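I have used the Suliletti prepaid travel card for one year now, and I think it is long enough to write a fair review. I live in Wales and my sister lives in Christchurch, so I change pounds to New Zealand dollars several times a year. Before, I always went to the exchange desk in town with paper money.

Opening the account was easy. You send a copy of your passport and a bill with your address, and the card comes by post. Mine took 3 working days. The app is plain but clear. You choose the currency, it shows you the rate, and you have 40 seconds to accept before the rate is refreshed. In the beginning I found this stressful, but there is no penalty if you let it pass.

The rate itself is good on normal weekdays. In May I loaded 1,313 New Zealand dollars for my visit and compared with two others, the Isico card and the counter at Laken. Suliletti was cheaper than Laken by a large margin and a little cheaper than Isico. At weekends it is a different story, because they add a margin to protect themselves while the markets are closed. This is written in the terms, but in small letters, and I would prefer to see it on the screen where I press the button.

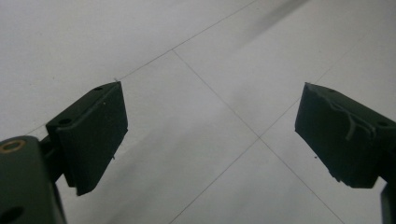
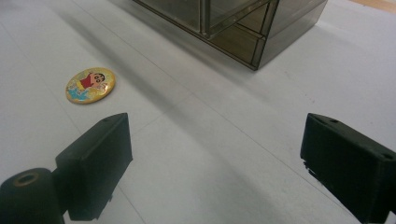
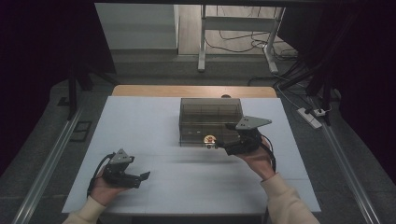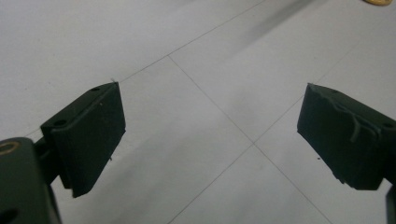 Paying in shops gave me no trouble at all. Cash machines are less simple. The first withdrawal each month is free and after this you pay a fee, and the owner of the machine can also ask for his own. When a machine offers to charge you in pounds, please refuse it and choose the local currency. I forgot once, at the airport, and I lost roughly 88 pence on a very small amount. With a bigger sum it would hurt.

I had to write to customer service one time, when a hotel kept a deposit blocked on the card after I had left. A lady named Huguette Pruvost answered me the next morning and was very polite, but the money came back only after the hotel released it. There is no telephone number in the evening. For a product which people use on the other side of the world, I find this a weak point.

Sending the money back to my bank account at the end of the trip was possible in the app, under "Unload", and they used the rate of that moment. If you will travel again soon, it is better to leave the dollars on the card. Check the expiry date first, as there is a monthly charge on expired cards with a balance.

I give it four stars out of five.

Rhun Vaughan
May 21, 2019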